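## Part 5: Teaching Your Wundance Gripper to Hold a Bottle

By now you have the hand bolted together, the linkages moving freely, and (I hope) a cup of something nice beside you, because this is the part where all that fiddling with pivot pins starts to pay off. Set aside an evening for it. I have built three of these at the kitchen end of our shared workshop and I still like to take this section slowly.

You will need the assembled gripper, the small hex key from the Ramasamy hardware bag, a laptop with the Cevov logger installed, and a few empty drink bottles with their caps on. Mix the brands if you can, so the pads meet different shapes and different labels.

1. Find a flat surface you can reach from all sides without stretching. A folding bed table or a tray is plenty, so long as it doesn't rock when you lean on it.

2. Put the laptop close by but out of the way of your elbows, and start a new session in the logger. Give it a name you'll recognize in February, when you've forgotten all about tonight.

3. Open the fingers all the way and look along both linkages. The two sides should open by the same amount. If one lags behind, loosen its lower pivot by a quarter turn and try again.

 > **Note:** The pins should turn smoothly but never wobble. Vlasta Petek, who drew the first version of these arms, likes to say they should feel like a good pair of scissors, and I've never found a better way to put it.

4. Stand one bottle up and lay another down beside it. Bring the hand in level, with the pads on either side of the standing bottle, and close gently until both pads touch the plastic.

 Don't chase a hard squeeze here. You want the pads flat against the sides and the bottle still upright between them, and you can always add a little more once the logger shows a steady line.
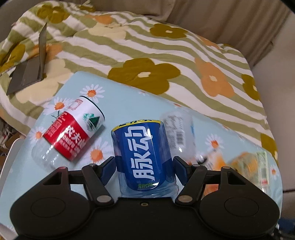
5. Check the closing value on the laptop. On my build it settles at 78 for an ordinary drink bottle, and yours will probably land somewhere near that. Write it down inside the lid of your parts box, where it can't wander off.

6. Lift the bottle just clear of the surface, count slowly to five, and set it back down. If it slides, wipe the pads with a barely damp cloth, let them dry, and go back to step 4.

7. Now try one that's lying on its side. Turn your wrist so the pads come down across the body of the bottle, well away from the cap.

> **Caution:** Never force the fingers past 140 in the logger. At 141 the Wureck driver board cuts the power to protect itself, and whatever you're holding will drop. Keep your other hand's fingers out of the linkage, too. It pinches more than you'd think!

When you've had ten clean lifts in a row, save the session and close the logger before you unplug the hand. Part 6 covers fitting the wrist strap.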